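Week 7 notes - automation at work, who does what after

(typed up fast after class, fix later. Reading for next time is the Tedlow packet, all of it, not just the summary)

**Where we left off**

Task vs. job. A job is a bundle of tasks. Machine takes a task, the bundle gets retied. Somebody decides how it gets retied, usually a manager with a spreadsheet. Keep asking who that was.

**Case 1: Nerkside, parcel returns**

- 176 people on the floor before the change
- sorting arms put in over 2 weekends in February
- 3000 parcels a shift was the target, same as before the arms. Target didn't move at first, crew size per line did
- old job: open, look, decide, bin it. New job: clear jams, deal with whatever the arm rejects
- rejects are the hard ones - soft bags, torn boxes, things with no shape. So the easy work left and the hard work stayed. Pay grade stayed too

Aidan Gilmartin (line lead there, came in as our guest) said the thing people missed most was the easy parcels. They were a rest. Now every item that reaches a person is a problem item. Put this in your notes, it comes back in the paper prompt.

He also said the breaks schedule was written for the old mix and it took seven months to get it changed.

**Case 2: Sonside, teaching by hand**

Different kind of shop. Here the workers are the ones producing the examples. They hold the gripper themselves, camera on the tool, and do ordinary handling in ordinary rooms, homes included. Tables with stuff on them, boxes, plastic bags, packets. The arm learns from the recordings later on.
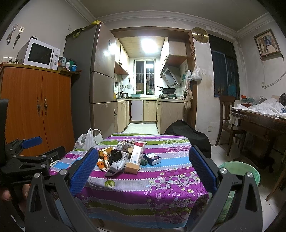 What does a worker lose when their hand skill gets recorded?

Mostly bargaining power over time. The skill is still theirs but the employer now has a copy that doesn't go home at five, and unless the contract says otherwise there is no further pay when the copy gets used.

Nhàn Phí's position (collector at Sonside, interview is in the packet): she likes the work better than packing. Varied, less lifting. But wrist and thumb get sore, squeezing a tool is not the same as using your fingers, and the hourly count treats a slow careful take the same as a bad one. She asked for a rotation - tool in the morning, reviewing recordings after lunch. Got it for her own team only.

Points from discussion:

- is it a skilled job? Class split. Job posting says "no experience needed", training says otherwise
- other people's homes as a workplace. Who sets the rules on heat, stairs, toilets, pets. Recording picks up the room as well as the work, so consent from the household matters, and it should be in writing
- what happens when there are enough recordings. Contract is silent on that

**Cheng's model (handout, p. 2)**

Three places a worker can end up: 
1. next to the machine (Nerkside, jams)
2. before the machine (Sonside, recordings)
3. away from it, moved or let go

Cheng leaves out people who check the output. I would add a fourth. Some of you argued checking belongs under 1, fine, but say why in the paper.

Watch the word "assist" in company material. Ask who is assisting who. At Nerkside the person serves the arm for most of the shift, thats my reading anyway.

**For the paper**

Pick one task from a job you have had. Write down what you did with your hands and eyes, step by step. Then say which steps could go to a machine, which ones would be left, and wether what's left is a job you would take. Two pages. Use one case from today.

Office hours moved, see the door.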